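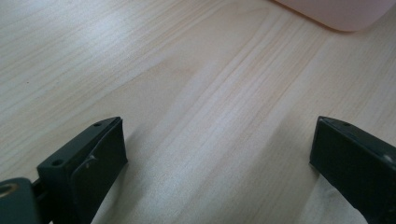

Warrier Lines | Customer Services | Lost Property, Sondton Depot

October 23, 2019

The woman who runs lost property at Sondton has a rule about dentures, and she gives it to me before I've sat down. "I don't describe them over the phone. People call up and say, what do they look like? They look like teeth. Come in and try."

She has been in the job long enough to have outlasted two counters, a flood and a ticketing system called Rustex that she still speaks of the way other people speak of a former landlord. She agreed to be interviewed as long as I left her name out. Her reasoning is that anybody who gets hold of it will ask her at a cookout whether she's seen their gloves. This has happened. She had not seen them.

Last year the office logged 3,039 items, from every bus on the network plus the boat to Flikuvden. Of those, 551 were umbrellas. I asked whether the umbrellas ever get claimed.

"When it's raining," she said. "They come in wet and angry and they want the black one. I say, which black one? They say, the good one. So I bring out a few and they take the good one. Was it theirs? I have my doubts. But the umbrella's out of my office and somebody's dry, and I can live with it."

The official procedure is more demanding. An item comes off the vehicle at the end of the shift, gets a tag with the route and the time, and goes in the book. The book is a real one, with a spine. There's a computer record too, but she writes the book first, a habit she picked up in the Rustex years, when the system would accept a whole afternoon's entries and then ask you to log in.

"It had a drop-down for what the thing was," she said. "You could pick bag, clothing, electronic or other. So a trombone was other. A wedding cake topper was other. A single ski was other. You'd search for other and it gave you four hundred pages and then it fell over."

I wanted to hear more about the ski. She didn't want to talk about the ski, except to say that it was August.

What she does like talking about is the phone calls. People who have lost something, she says, are rarely calling about the thing. They're calling about the day they've had. A man will ring up about a scarf and she'll hear all about the dentist, the parking, his brother-in-law, and then somewhere near the end comes the color of the scarf. She lets them run. A new starter once suggested a form callers could fill out online to save time, and she tried it for a month. The form got very short answers and very few matches.

"Someone types 'bag.' Okay. On the phone they'd say it's my daughter's bag, she's going to kill me, it's got her cleats in it. Well, now I know which bag it is! I've been smelling it since Monday."

She is not sentimental about objects, which surprised me a little. I had come expecting someone who made up stories about the stray mittens. She thinks stray mittens are a nuisance. They shed, they can't be stacked, and the only person who ever wants one is the owner of the other one, who has generally thrown it out by the time they think to call.

"I'll tell you what people don't come back for," she said. "Anything they carried for somebody else. Casserole dishes. Library books. Dry cleaning. If it was your husband's dry cleaning, you'll tell him the shop lost it."

And what do they come back for?

"Hats. You would not believe the distance a man will travel for a hat."

One came over on the Flikuvden boat, two connections each way, for a cap that she puts at five dollars new and less with his head in it. He checked the lining, put it on, thanked her and went home. He didn't try to tell her why it mattered and she didn't ask. She seems to rank him among her favorite customers on exactly those grounds.

Unclaimed items are held for three months. After that the decent clothing goes to a charity shop, the phones are wiped and recycled, and the rest is sold off in mixed lots at an auction I was told not to get excited about. I got excited about it anyway and asked if I could bid. "You can," she said. "You'd be buying forty chargers and a walking stick. Every year some fellow thinks there's going to be a violin. I've had one violin, and the kid's mother was at the counter before the bus was."

Food is a separate matter. The policy says perishables are disposed of at the end of the day, and doesn't say what a perishable is. She has firm views. Bread is. Honey isn't. Cheese depends, and she would prefer to make that decision on her own. A birthday cake once arrived on the last bus of the night, with the name of a three-year-old iced on top, and she stayed on for an hour and a half past closing in case someone called. Someone did. She tells this story flatly and moves on to the subject of lids.

Lids are her real grievance. Lunch containers come in by the dozen, and a good share of them have parted from their tops somewhere on the route. She used to keep a drawer of loose lids in the hope of reuniting them. It took her years to admit that no lid in the drawer had ever fit anything. "I threw them all out on a Friday. On the Tuesday a lady came in asking for a lid. Just the lid! I couldn't look at her."

I asked whether the job had made her more careful with her own belongings. There was a pause that I'd call guilty.

"I left my reading glasses on the number 4," she said. "In the spring. They came in with the evening bag like everything else, and I had to tag them, because the driver was standing right there. So they got a tag and they went in the book. Then I had to sign them out to myself and I couldn't read the form."

She borrowed a pair from the shelf to do it. She wants it noted that she put them back.

The lost property counter is at the side entrance of the depot, past the vending machine. If you're calling about an umbrella, she suggests having a second detail ready. Black doesn't count.

Shares: 12 | Comments: 3

Contact Lost Property | © 2019 Warrier Lines | Back to top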